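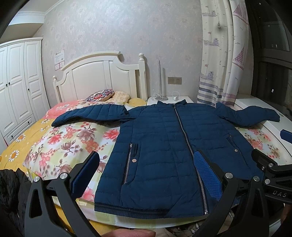 Navy puffer, face up, right sleeve over on the nightstand.

March, notebook, soft goods bench
Posted by: bench 2

Re-proofing trials, cont'd. Picking up from the wash test on the shell swatches.

Morning. Mixed the Felesov wash-in at the strength on the bottle and did the first 2 swatches by hand in the gray tub. Water from the tap at 26 C, checked with the probe and not the dial on the heater, the dial reads high and has done all winter. Soaked, swirled, left alone. Spun on low.

Drip rack is too close to the door. Swatch B dried faster down one side and it shows in the spray test, beads nicely on the left and wets out on the right. Doing B again. Move the rack before anyone runs another set please.

Fornanden spray-on for the other pair. Goes on patchy if you hold the nozzle close. Arm's length is better but then half of it ends up on the bench. Wiped the excess with a damp rag, waited, wiped again. White bloom along the stitch lines on both. It brushed off mostly. On a light fabric you wouldn't see it, on navy or black you would, so that's a mark against.

Spray test, same jug same height:
wash-in A - beads, rolls off, dry underneath
wash-in B - see above, void
spray-on C - beads, a few drops sit and soak at the needle holes
spray-on D - same as C, a bit worse

Needle holes are the whole problem as far as I can see. Face fabric is doing fine, water gets in at the baffle seams every time. Neither product claims to seal seams so no complaint, but we should stop telling people a re-proof will fix a jacket that leaks in the shoulders. It won't. It needs the thread swollen or the seam taped and you can't tape a quilted baffle without making a mess of it.

Drying. Tumble on low, 43 minutes, three clean tennis balls. Test pillow came out with lumps still in two corners, broke them up by hand, put it back in. Second go was fine. Smelled OK. If it smells like wet dog it isnt dry, doesn't matter what the outside feels like. Put that on the wall card.

Also for the wall card: close every zipper and snap before anything goes in the drum. Open zipper teeth chew up mesh linings. Rib knit hems hold water long after the rest feels done, so squeeze the hem last.

Lint in the Fanov dryer filter was all gray fluff plus a couple of tiny feathers, which means the pillow ticking is leaking down somewhere. Cant find the hole. Might be just the old seam. Marked it with chalk where I thought, check agian next time.

Heat set question: one bottle says tumble warm to activate, the other says air dry only. Cut swatch A in half, ironed one half through a cloth on the lowest setting, left the other. Ironed half beads tighter. Not a big difference but I could see it from standing. Do it properly with fresh pieces.

To do
- redo B, rack away from door
- try wash-in first and then spray-on only at the seams
- new rag, the blue one sheds
- order more Felesov, half a bottle left
- ask Sebastian (the supplier) for offcuts of the same shell in a pale color so we can look at the bloom side by side
- rinse the tub!! still slippery

Stopping here. Swatches are on the top shelf, labeled, don't fold them.

Contact the bench: leave a note in the tray | © Soft Goods Workshop | Back to top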